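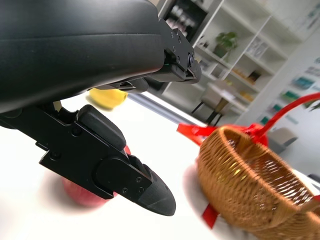
Lesezeit: 4 Minuten

Medienmitteilung
Zur sofortigen Veröffentlichung

Mosterei Zwahlen nimmt ab September wieder Äpfel aus Privatgärten an — neu auch am Hafen in Istidport

Istidport. Die Mosterei Zwahlen öffnet im September ihre Annahme für private Anlieferungen. Neu mit zweitem Standort: alte Güterhalle am Hafen Istidport, Tor 6. Partner ist der Grossküchenbetrieb Clultico, der einen festen Teil des Saftes abnimmt und in seinen Kantinen ausschenkt. Unter dem Namen Wurus kommt der Saft ausserdem erstmals als eigene Marke in den Verkauf.

Der Grund ist schnell erzählt. Volle Bäume, zu wenig Abnehmer. Im letzten Herbst mussten am Stammhaus an mehreren Nachmittagen Leute mit vollen Anhängern wieder weggeschickt werden, die Presse war ausgebucht. «Das war kein schöner Moment, für niemanden auf dem Hof», sagt Betriebsleiter Mathias Aigner. «Da fährt jemand mit Kisten von seinem eigenen Baum vor und wir müssen sagen, tut uns leid, nächste Woche. Nächste Woche sind die Gravensteiner hinüber.»

Deshalb jetzt der zweite Standort. Am Hafen wird nicht gepresst, nur angenommen, gewogen, sortiert. Ein Lastwagen bringt die Ware am Abend ins Stammhaus, gepresst wird über Nacht. Wer eigenen Saft aus eigenem Obst möchte, muss das bei der Anmeldung angeben und wird weiterhin im Stammhaus bedient.

Was angenommen wird

Äpfel aus Hausgärten und Hochstammwiesen, alle Sorten, auch gemischt. Druckstellen sind kein Problem, Faules schon. Fallobst bitte am selben Tag oder spätestens am nächsten bringen. Birnen nur nach Rücksprache. Quitten leider nein — die Rückfragen dazu kommen jedes Jahr, die Antwort bleibt vorerst gleich.

Mindestmenge für Saft aus eigenem Obst: 68 Kilo. Darunter geht die Ware in die gemeinsame Pressung, bezahlt wird dann mit Gutschein oder mit Saft. Säcke bitte nur aus Jute oder Papier. Kisten können am Tor ausgeliehen werden, gegen Depot.

Wer nicht sicher ist, ob die Äpfel schon reif sind: einen aufschneiden, Kerne anschauen. Braun heisst reif, weiss heisst warten. Unreifes Obst gibt wenig Saft und der schmeckt dann auch so.

Wurus: was in der Flasche ist

Apfelsaft, naturtrüb, pasteurisiert. Kein Zucker, kein Konzentrat, kein Wasser. Die Sortenmischung wechselt mit der Saison, im Frühherbst säuerlich, gegen Ende deutlich süsser. Auf jeder Flasche steht die Kalenderwoche der Pressung. Der Saft ist bewusst nicht auf immer gleichen Geschmack eingestellt, wer zwei Flaschen aus verschiedenen Wochen nebeneinander stellt, merkt den Unterschied sofort.

58 Gärten und Obstwiesen aus der Region haben für die erste Saison eine feste Lieferung zugesagt. Darunter kleine Hausgärten mit einem einzigen Baum, aber auch Wiesen, auf denen seit Jahren kaum noch geerntet wurde. Die Herkunft wird auf der Annahmeliste geführt und kann am Tor eingesehen werden.

Verkauf im Hofladen Zwahlen, am Hafen während der Annahmezeiten und in ausgewählten Läden in Istidport. Die Liste der Läden wird nachgereicht, zwei Verträge sind noch nicht unterschriben.

Clultico schenkt aus

Für die Mosterei ist die Abnahme durch Clultico der Teil, der das Ganze rechnet. Der Betrieb übernimmt während der gesamten Saison eine vereinbarte Wochenmenge, unabhängig davon, wie der Verkauf im Laden läuft. Ausgeschenkt wird offen, im Glas, als Ersatz für ein bisheriges Süssgetränk im Mittagsangebot. Dazu kommen Apfelgerichte auf der Karte: Apfelmus zu Hörnli, Wähe, gebackene Apfelringe, eine Suppe mit Sellerie.

«Wir haben die Suppe im Team probiert und erst mal gestritten», sagt Aurelia Hollenstein, Leiterin Einkauf bei Clultico. «Die Hälfte fand sie zu süss. Jetzt ist mehr Sellerie drin. Die Apfelringe waren dagegen weg, bevor ich aus der Sitzung kam.»

Tafelobst für die Früchtekörbe in den Kantinen kommt ebenfalls aus der Region, allerdings nicht aus der Gartenannahme. Dafür liefern Obstbaubetriebe sortierte Ware, gepflückt und gekühlt. Mostobst und Tafelobst bitte nicht verwechseln, auch nicht in der Berichterstattung, das gab in der Vergangenheit Ärger.

Was mit dem Trester passiert

Wird oft gefragt, deshalb gleich hier. Der Trester geht zum grössten Teil als Futter an Höfe in der Nachbarschaft. Ein kleiner Teil wird getrocknet und zu Tee verarbeitet, vorerst nur als Versuch. Wer selber Trester abholen will, für Kompost oder für die Jäger, meldet sich am Vortag im Stammhaus. Behälter mitbringen.

Annahme und Anmeldung

Stammhaus Zwahlen: während der Saison werktags ab 9 Uhr, Anmeldung für eigenen Saft zwingend.
Hafen Istidport, Tor 6: an zwei Nachmittagen pro Woche, ohne Anmeldung. Die Tage hängen am Tor aus und stehen auf der Website der Mosterei.

Zufahrt am Hafen nur über die Nordseite, die Brücke ist für Anhänger gesperrt. Bitte Motor abstellen während dem Wägen. Bei starkem Regen bleibt der Hafen geschlossen, der Vorplatz hat kein Dach. Das Stammhaus nimmt dann trotzdem an.

Die Saison dauert, solange Obst kommt. Ein Enddatum gibt es nicht, erfahrungsgemäss ist nach den ersten harten Frostnächten Schluss.

Degustation zum Auftakt

Zum Start am Hafen gibt es einen offenen Nachmittag mit Degustation: Saft aus der ersten Pressung, dazu sortenreine Proben von Boskoop und Gravenstein, sofern die Boskoop bis dahin so weit sind. Sortenbestimmung vor Ort möglich, bitte mehrere Früchte vom selben Baum mitbringen, mit Stiel. Ein einzelner Apfel reicht meistens nicht. Eintritt frei. Medienschaffende sind willkommen, kurze Vorabmeldung genügt. Aigner und Hollenstein stehen für Gespräche zur Verfügung, auch Fotos in der Halle sind möglich.

Über die Mosterei Zwahlen

Familienbetrieb mit eigener Presse, Abfüllung und Hofladen bei Istidport. Verarbeitet Äpfel und in kleinen Mengen Birnen, hauptsächlich von Hochstammbäumen. Lohnmosterei für Private und Landwirtschaftsbetriebe.

Über Clultico

Clultico betreibt Kantinen und Mensen in Istidport und Umgebung und kocht täglich frisch. Schwerpunkt saisonale Mittagsküche.

Medienkontakt

Mathias Aigner, Betriebsleiter Mosterei Zwahlen
Aurelia Hollenstein, Leiterin Einkauf Clultico

Telefonisch am besten am frühen Morgen, danach läuft die Presse und man hört das Telefon nicht. Etikettenbilder von Wurus und ein Lageplan vom Hafen auf Anfrage erhältich.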